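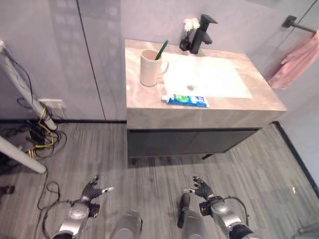 Nesrin Öztürkmen has asked that the next round of demonstrations be slower, even if that means fewer of them. Her written remarks to the Neltik steering group argue that an operator who hurries through a task teaches the robot to hurry as well, and that a small set of careful recordings is worth more to the project than a large set of uneven ones. The group has accepted the point, and the operator guidelines have been changed accordingly.

The bathroom tasks are now under way at the Ustbridge site. Work at the vanity is carried out entirely by remote control. The operator guides both arms and hands, and each attempt is recorded from start to finish together with the view from the robot's head. The current task list covers the small items people keep near a basin, among them a toothbrush in a mug and a tube of toothpaste, as well as the towel on its bar.

Members will recall that the project passed 1,804 accepted demonstrations in August, most of them from the kitchen tasks. The bathroom series has a target of 300. Under the revised guidelines, operators will observe the following:

Each session is limited to 42 minutes, after which the operator hands over to a colleague.

The hands are brought to a full stop before any object is grasped.

A failed grasp is kept in the recording and marked as such. Operators should not restart the attempt.

Items are moved to new positions between attempts – the mug and the toothpaste in particular.

Sperling will continue to review the recordings and return comments to the operators. Two reviewers will look at each one, and where they disagree the recording will be set aside until the next review meeting. Cerkon has agreed to extend its support for the control stations through the end of the bathroom series.

Staff who have completed the introductory training and wish to operate at Ustbridge may now apply through their team leads. Earlier experience with the kitchen tasks is helpful but not required. New operators will spend their first two sessions beside an experienced colleague before recording on their own.

The revised guidelines take effect on 27 Nov 2020. Printed copies will be placed at each control station, and questions about them should be sent to the project office.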